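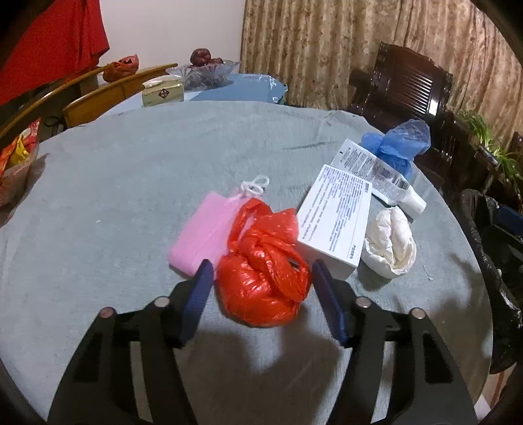

When the grip does not let go: a talk with Intan Harahap

27 November 2021

Intan Harahap collects grasping data with hand-held grippers for the Bernix project in Stostby. Of 1,483 recordings made this autumn, 284 had to be thrown away, all with the same fault. I asked her what happened.

"We work with things people have at home," she says. "Knotted plastic bags, a sponge on a string, a carton. The bags were the problem. The fingers closed well, but when you released the trigger, one finger stayed in for a moment. The log said open. The finger was not open."

At first the team blamed the bags, which are thin and like to cling. Then her colleague Recep Bozkurt took the return spring out and found it was bent. "He put it on my desk and said nothing," she remembers. "It was made for up to 2,000 cycles. We did not keep a count of them – that was our mistake."

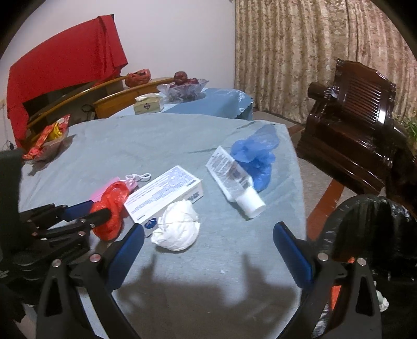

She worries more about safety than about the lost files. A robot which learns from a wrong log may believe that it has let go, and then pull its arm back with the bag still in the fingers. "If there is a glass bowl on the next table, you can think for yourself what comes."

Now every session begins with 2 empty closings, watched by eye and compared with the log. New springs are ordered from Manolakis and should arrive in December. Until then, bags are handled only with the gripper that Bozkurt has repaired.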